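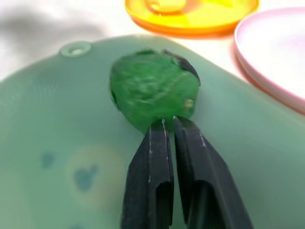
Plastic chopping boards and staining – what do you all do? I've had mine since May and I'm rather fond of it, so I'd like it to last. It's the pale mint green sort you can nearly see through, with a little ring-shaped hole up near the curved edge, so it could go on a hook, but at the moment it lives flat on the white table. My last one went orange after one curry and never came back. I mostly do veg on it, plus the odd bit of beetroot when my sister visits. Is there a way of cleaning it that won't turn it cloudy? And should I hang it or leave it lying flat?

Bakari Athumani
06/09/2024

Frauke Diekmann
Bicarb! Mix it with a splash of water until it's like toothpaste, spread it over the stain, leave it 10 minutes and scrub with a soft brush (a washing-up brush is fine, the green scourers are what scratch it and make it go cloudy). For carrot and turmeric I rub on a drop of cooking oil first with kitchen paper, then wash as normal – it lifts far more than you'd think. Beetroot comes off mine with cold water if I get to it straight away. I'd hang it. Mine used to lie flat by the sink and the underside always smelt a bit musty, especially in winter.

Eino Hakala
dishwasher, job done

Liviu Neagu
Careful with the dishwasher, I had a thin one from Tomitz that came out shaped like a crisp. Check underneath for a symbol first. If you do put it in, bottom rack is too hot for some of them, so stand it up on the top if it fits. Agree with Frauke on the oil. I've also left mine on a sunny windowsill for 2 days after a curry and the yellow faded quite a lot, though not completely.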